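**Ticket: Family portal — weekly call requests not reaching the residential unit**
Opened by: Adaeze Edet, Family Services, Cerneo Recovery Center
Assigned to: Levente Hajdu, Systems Support
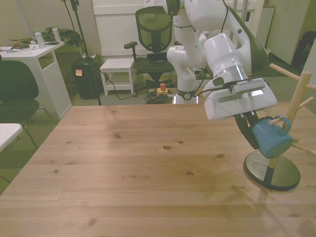 **Issue.** Families of residents in the first phase of treatment submit call requests through the Drerico portal. Three requests submitted in November were marked "Received" but did not appear on the counselor's schedule. One parent waited by the phone for the full call period and has asked for a written explanation.

**Impact.** Missed calls cause distress to families and residents and may affect a resident's willingness to remain in the program. Priority is set to High.

**Log**

- 10:00 — Requests located in the portal. All 3 list Fodor House as the unit.
- 10:40 — Fodor House was renamed Wesska House in the scheduling system. The portal still sends the old name, and the schedule rejects it without an alert.
- 11:15 — Unit name corrected in the portal. Test request sent; it did not appear.
- 13:20 — Consent records for the unit were also linked to the old name. Links rebuilt.
- 14:00 — Second test request appeared on the schedule.

**Action required.** Family Services is to telephone the affected families and offer a new call time within 7 days. Staff should not discuss a resident's progress unless a signed release is on file.

**Status.** Pending — alert for rejected requests not yet enabled.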